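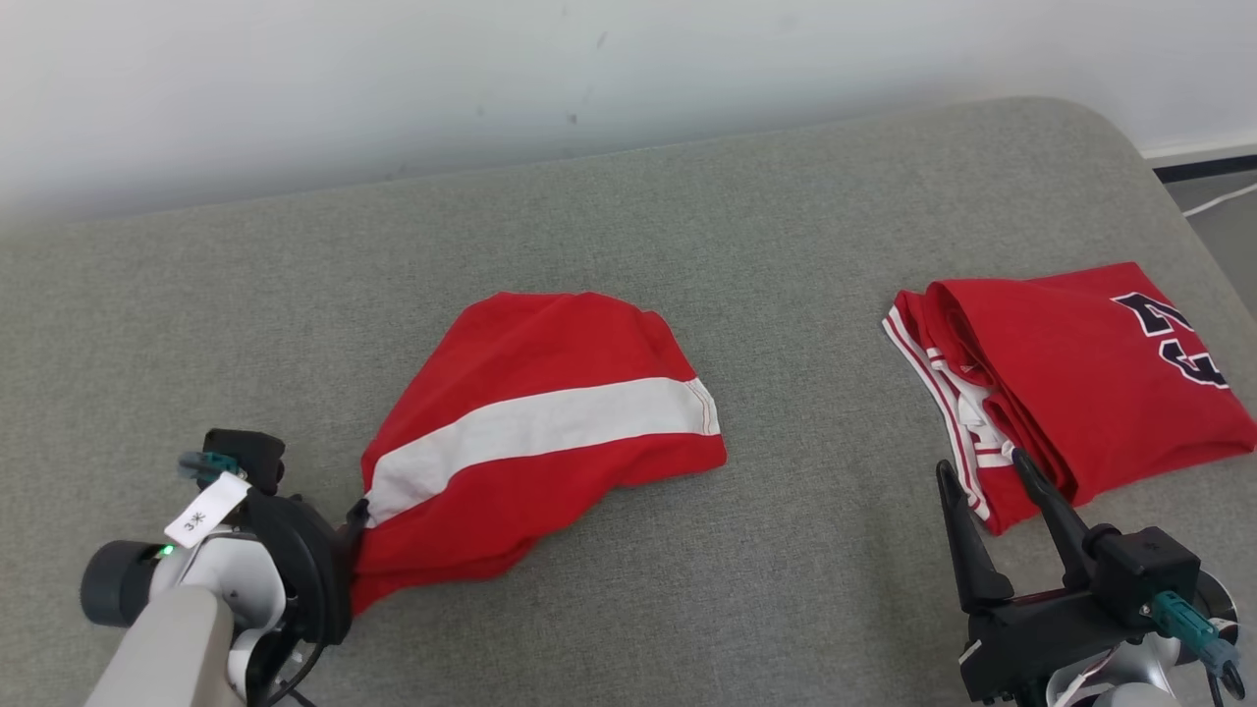
I've somehow ended up organising our walking group's trip to the old Pilkington waterworks (the Victorian pumping station, with the tunnels underneath) and I can't decide whether to book the guided tour or let us all wander round on our own. There are 19 of us going, and when we did the lead mine last year we lost half the party in the first ten minutes because another group had turned up at the same time and it was dark. So this time I've asked everyone to come in red, and if they've got one with a wide white stripe like in the photo then so much the better, it shows up a treat underground. That's the spotting each other sorted, I hope! What I'm stuck on is the tour itself. The guided one costs a fair bit more and they want a £200 deposit for a group, and I've got people who love every word of the history and people who really only come for the walk and the cake. The self-guided option uses the Alinura audio thing that you put on your own phone. Has anyone been round lately with a group and could tell me which way to go? Also is it a long way from the coach park, as two of ours are slow on hills.

Posted in Days Out & Old Places, August
By tealady_on_tour
Print this page | E-mail to a friend | 14 shares

2 people found this useful

mossyboots

We did it in the spring with our local history lot and I'd say pay for the guide, no question. You can go round by yourselves and it's perfectly pleasant, but you don't get into the lower tunnel that way, they keep it locked unless there's a guide with you, and the lower tunnel is the best bit by miles. Our guide had worked up a whole talk about the men who dug it, where they lodged, what they were paid, how they were fined if they turned up late on a Monday morning after pay day. One of our party found her great-grandfather's surname on the wages book in the office upstairs and we had to practically drag her out of there.

The thing to know is that they split you up. The lower tunnel only takes a small number at a time, so with 19 you'd be in three or four batches, and the ones who aren't underground get left in the engine hall. That's fine, there's a lot to look at in the engine hall (do get them to show you the boiler doors) but it does stretch the whole thing out to most of the morning. If your cake people get restless the tea room opens at half past ten and it's right by the exit. The fruit scones were lovely, the coffee less so.

From the coach park it's 700 yards and all of it uphill going in. It's tarmac, no steps until you reach the door, with a bench halfway. We came with Muvano and the driver was very good, he took our slower ones right up to the gate and dropped them before he went back down to park. You have to ring the site first so that they open the barrier. I'd do that a day or two ahead, as when we rang on the morning it just rang and rang.

Take a jumper whatever the weather's doing. It's cold down there and it drips.

9 people found this useful | 3 comments

gasworks_gazette

Depends what you like. I've been twice and went on my own with the phone both times. Audio is decent but goes on a bit about valves. There's no signal inside so everyone has to download it at home, and in my experience if you tell a group to do something at home a third of them won't have done it. Bring headphones too, or you get a dozen phones all talking at once in that hall and the echo is shocking.

Not sure the deposit is still the same for groups by the way, worth checking. I think you get it back if you cancel early enough but don't quote me.

1 person found this useful

puddlejumper

Haven't been to that one but we did the Prosimov ropeworks, same sort of place, and what worked for us was doing both. Six of us who were keen paid for the guide and the rest went round at their own speed, then we all met up for lunch. No falling out, and the keen ones could ask as many questions as they wanted without somebody sighing behind them! I don't know if the waterworks would let you split a booking like that, but they can only say no.

Love the red idea, am pinching that for our canal trip. We all wear navy and you can't tell us from the school parties.

4 people found this useful | 1 comment
Print this page | E-mail to a friend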